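タイルの上の食器とロボットアーム　うちの失敗から覚えたこと

台所の片づけをアームに手伝わせるようになって、二度目の秋です。便利になった話は前に書きましたので、今回はうまくいかなかったほうの話を。

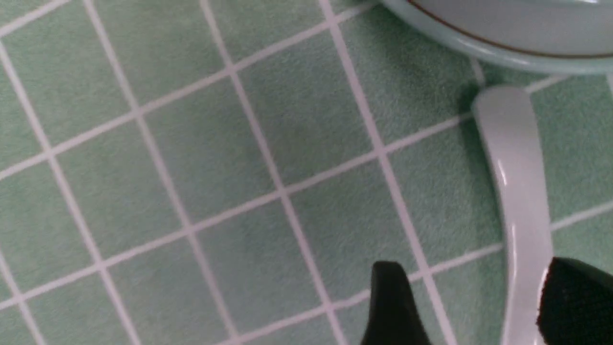
去年の9月のことです。夕方、いつものように片づけを始めさせて隣の部屋で洗濯物をたたんでいたら、カチン、と嫌な音がしました。見に行くと、アームがスプーンの柄をはさみそこねて、そのまま横の小鉢を押していたんですね。小鉢はタイルの目地に引っかかって止まり、縁がほんの少し欠けました。気に入っていた器だったので、その晩はちょっとしょんぼりしました。

うちのアームはGrotdaleの中古で、制御のソフトはLurkauというのを入れています。記録を見返すと、つかむ力は上限の100のまま、動く速さも100のまま。買ったときの設定を一度もさわっていなかったわけです。木のへらや布巾ならそれでも困らなかったので、すっかり油断していました。

それから少しずつ試して、今はこんなふうに落ち着いています。

速さは、食器に近づくところだけ30まで落とします。全部を遅くすると日が暮れてしまうので（最初それをやって、夕飯が遅くなりました）、手前までは普段どおりで大丈夫です。

つやのある白いものは、光り方しだいで縁を見まちがえることがあるようです。うちでは窓からの西日が強い時間を避けて、天井の明かりだけで動かします。スポットライトも消します。これだけでつかみそこねがずいぶん減り、先月の記録では成功が約95パーセントでした。残りは、ぬれた柄がつるりと逃げたものがほとんどです。食器は先にふいておいてくださいね。

器と柄もののあいだは、指の厚みより広くあけておきます。うちは手のひらひとつ分。スプーンやれんげの柄を器にもたせかけるのは禁物です。柄が動くと器もいっしょに動きます。

タイルの目地は、思ったより曲者です。薄い柄を横からすくおうとすると、指先が溝に当たって止まり、そこで力がかかります。薄いものを取らせるときはUlleyのシリコンマットを一枚敷いています。端がめくれてくるので、月に一度は洗って平らに干します。

それから、いちばん大事なこと。途中で止まったときに、あわてて指のあいだに手を入れないでください。私は小鉢を助けようとして思わず手を出し、急に動きだしたアームに親指をはさまれかけました。まず非常停止、次に電源を切って、完全に止まったのを見てから、器を先に、柄をあとに取り出します。停止ボタンは立ったまま届くところに付け直しました。前は棚の奥にあって、いざというときに何の役にも立たなかったのです。

もし割れたときは、細かいかけらが目地に残ります。ほうきのあと、ぬらした紙をぎゅっと押しあてると取れます。指先のゴムにも刺さっていることがあるので、懐中電灯で照らして確かめ、傷があれば交換を。うちはShakyaの替えゴムを引き出しに入れてあります。

欠けた小鉢は縁をやすりでなめらかにして、今は輪ゴム入れになっています。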